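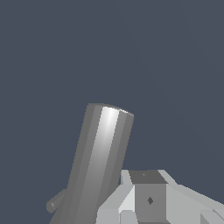
Chapter 2
What an Average Hides

Most people meet statistics as a single number in a headline, and most of those numbers deserve more doubt than they get. Take the town of Edham, where a survey put the average monthly rent at 234 dollars a room. The survey reached 100 households. Who picked them? Were they asked in March, when the student rooms in Tostach Street are full, or in summer? The report doesn't say, and the newspapers that repeated it didn't ask.

We will come back to Edham in Section 2.2. First we need the mean and the median, and a hard look at the claim that either one describes a "typical" renter. Keep a pencil handy and check our arithmetic too.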